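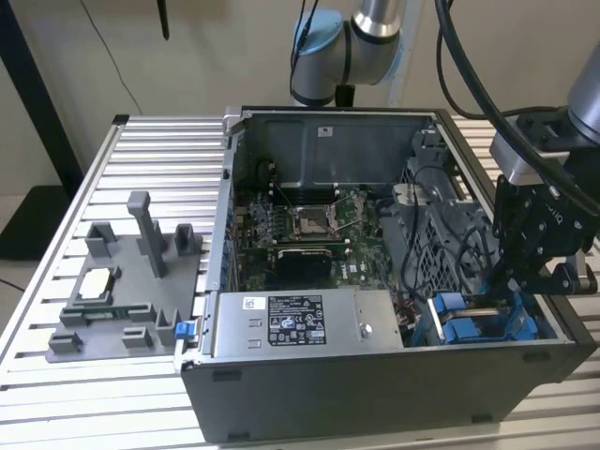 Would you let a machine loose on the inside of your old computer? I've been asking people that all week, and most of them laugh. But a small workshop in Drestside is giving it a proper go, and I went along in June 2022 to see how they're getting on.

The place is called Kirkegaard and it takes in office computers that firms have finished with. Most of the work is dull stuff — side panel off, parts out, test them, put good ones back in, panel on. It's a chore that wears people's wrists out and it's hard to find anyone who wants to do it for long. So they've started trying out robot arms on a few of the steps, and the tower on the bench when I visited was a Dell, lying on its side with the processor socket open and empty.

The bit that surprised me was how much of the trick is in the bench and not in the arm. There's a grey 3D-printed plate next to the computer with a little place on it for the processor and others for the bits and pieces, so the arm always knows where to go looking. I could do with one of those in my kitchen drawer!

So can it do the job yet? Sort of. The team told me the arms are decent at lifting things out and setting them down where they belong. Cables are another matter. Cables flop about and never sit the same way twice, and a person will just shove them aside with a thumb without thinking. A good hand in the workshop can strip a tower in roughly 5 minutes. The arms, on a good run, need closer to 60, and somebody has to stand by in case a clip won't let go.

Nobody seemed glum about it, mind you. The plan is to keep people on the fiddly parts and hand over the steps that are the same every time. They've got 4 models of tower to try before they decide anything, and a second workshop over in Lenbridge wants to have a look at the results in July.

I asked (of course I did) when I might get one to do my washing-up. I got a very polite smile. A wet plate in a bowl of suds is a harder thing to pick up than a part sitting in a holder, apparently, and my sink has no printed plate beside it telling anyone where the forks live.

If you've got an old tower gathering dust, Kirkegaard is taking them in at the front desk, working or not. Take your own discs out first, and bring the power lead if you've still got it.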